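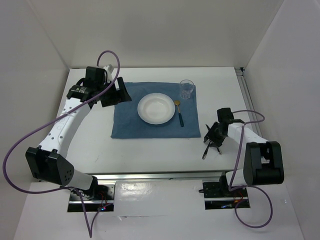
Huw Bellis has been carrying other people's golf clubs for 12 years, and he'd like it known that his back is fine, thanks for asking. I did ask. I asked a lot of nosy things when we got on the phone this week, and he answered nearly all of them, usually with a detour through what he'd eaten that day. Food is how Huw explains most of caddying. When I wanted to know how he sets up a player's towel, tees and yardage book before a round, he told me to think of a table laid for one, plate in the middle of the mat, spoon right up beside it, glass up past the spoon. "You sit down and your hand already knows," he said. "If my guy has to look for the spoon, I've messed up." I have played golf with my glove in one pocket and my other glove in the same pocket, so I felt a bit seen.

His guy these days is Prosser, who just had the best week of his season at the Drostell Open and closed with a 71 that included, by Huw's own description, "one hole I'd like to have removed from the property." That would be the fourteenth at Undalell, 401 yards, par four, water down the right and a green that tips toward it. I'd watched it on the broadcast with my hands over my face. Prosser had 180 left after a drive that caught the first cut, and you could see the two of them talking for ages.

"We weren't arguing," Huw said when I brought it up. Then he laughed. "OK, we were arguing a little. He liked the seven. I liked the six, because the wind was doing something up top that it wasn't doing where we stood. You look at the trees on the far side, not the flag. The flag there lies to you all day."

So who won?

"He did. He's the one swinging. I gave him the seven and told him I loved it."

The seven came up short and wet, as you may remember, and Prosser walked off with a double. What I wanted to know about was the walk to the next tee, because that's the part TV never stays with. I figured there'd be some kind of speech. Huw said he talked about soup.

"There was a lentil soup at the place we were staying, and I'd had it three nights in a row. I asked him if he thought they'd still have it on Sunday. He said he didn't care about the soup. I said well, I care about the soup. By the time we'd finished with that, we were on the tee and he had a driver in his hand."

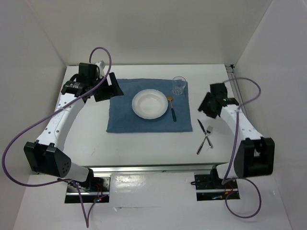 He birdied two of the last four, so I guess there's something to the soup. Huw won't take any credit for it, and he got a little prickly when I tried to give him some. He has a thing about caddies who say "we" after a good shot and "he" after a bad one, and he's so careful about it that he sometimes stops mid-sentence to fix his pronouns.

I also wanted to hear about the early days, which I knew nothing about. He started out at Soner, a muni with nine holes and (his words) a half-dozen trees, where he raked bunkers in the mornings and carried for whoever would pay him in the afternoons. The members mostly had push carts. One man hired him every Thursday and never once asked for a yardage. "He wanted someone to talk to about his divorce," Huw said. "Best training I ever got. You learn when to say something and when to hand a man a club and look at a bird."

Reading greens came later, and slowly. He still doesn't think he's great at it. On practice days he goes out by himself while Prosser is in the gym and rolls balls toward where he thinks the holes will be cut, then writes it all down in pencil. Ink runs in the rain. He learned that one his second season, in a downpour, with a book that had turned entirely blue – he had to guess his way through the back nine and has never told that player. I guess that player knows now!

We got onto money for a minute and got right back off it. He did say travel eats more than people think, and that he shares a rental house with two other caddies whenever he can, partly for the rent and partly because one of them can cook.

Before he hung up I asked what he and Prosser would be working on over the break. Wedges, he said, and the left-to-right wind, and Prosser's habit of rushing when the group ahead is slow. They go back to Undalell in the spring for a couple of practice days, and Huw already has a plan for the fourteenth. It's the six. He's going to take the seven out of the bag and leave it in the car.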